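Grurnus publica su guía de buenas prácticas para el trabajo con pinzas de mano

Lorkonport, 15 de febrero de 2020

Después de muchos meses de conversaciones, borradores y bastante café, en Grurnus tenemos la alegría de anunciar la publicación de la guía Nurmi, un documento abierto y gratuito sobre el uso de pinzas de mano en la grabación de tareas para robots. La guía reúne lo que hemos ido aprendiendo junto a nuestros compañeros de Gradano, que han puesto su taller, su paciencia y no pocas tardes a disposición del proyecto, y a quienes queremos dar las gracias desde la primera línea.

La guía parte de 1.254 sesiones revisadas en nuestras instalaciones de Lorkonport y recoge 200 recomendaciones, desde la preparación de la mesa hasta el archivo de las grabaciones. Hay normas muy sencillas, como comenzar cada toma con los dedos de la pinza abiertos y sin nada entre ellos, o revisar los tornillos antes de cada turno, y otras que nos llevaron discusiones larguísimas, como los criterios para descartar una grabación o la manera de anotar un cambio de dedos a mitad de jornada.

«Cuando empezamos, cada persona tenía su propia costumbre, y todas eran razonables», recuerda Giang Dương, coordinadora de la guía. «Lo difícil fue sentarnos a escribir una sola manera de hacerlo que resultara cómoda para quien lleva años en esto y también para quien llega el lunes por la mañana sin haber cogido nunca una pinza. Creo que lo hemos conseguido, y lo que falte lo iremos corrigiendo entre todos».
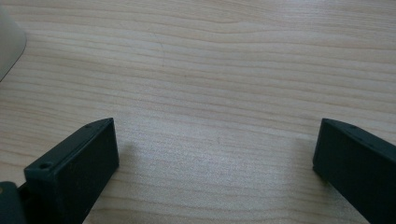 ¿Es obligatorio seguir la guía para colaborar con Grurnus?

La guía es voluntaria para los equipos externos; en nuestros propios proyectos se aplicará a partir de marzo, y quien ya tenga un procedimiento interno puede conservarlo siempre que lo entregue por escrito junto con sus grabaciones.

Un capítulo al que tenemos especial cariño es el dedicado a la luz y a las superficies. Los reflejos sobre un tablero claro parecen poca cosa hasta que toca comparar tomas de días distintos, y por eso se pide anotar el tipo de superficie, la posición de las lámparas y cualquier objeto ajeno a la tarea que quede a la vista. También se dedica un buen número de páginas al descanso de la mano y de la muñeca, a los relevos y al consentimiento de las personas que puedan aparecer u oírse en una grabación.

«A nosotros nos ha servido para hablar de cosas que dábamos por sabidas», comenta Charmaine Hendricks, responsable de seguridad en Gradano. «La hoja de inspección de los dedos, por ejemplo, cabe en una cara y se rellena en un momento. Ahora la tenemos colgada junto a cada puesto, ¡y hasta la reclamamos cuando se acaba el taco!»

El borrador estuvo abierto a comentarios y recibió 2.695 aportaciones, que fueron leídas una por una. La versión 2 incorporará las que quedaron pendientes, sobre todo las relativas a pinzas con dedos intercambiables y al etiquetado de piezas gastadas.

La guía Nurmi puede solicitarse en la recepción de Grurnus en Lorkonport o a través de nuestro formulario de contacto, donde también seguimos recibiendo dudas y sugerencias. Los equipos que deseen una sesión de presentación en su propio taller pueden pedirla por la misma vía, sin coste alguno.

Contacto para medios: Oficina de comunicación de Grurnus, Lorkonport.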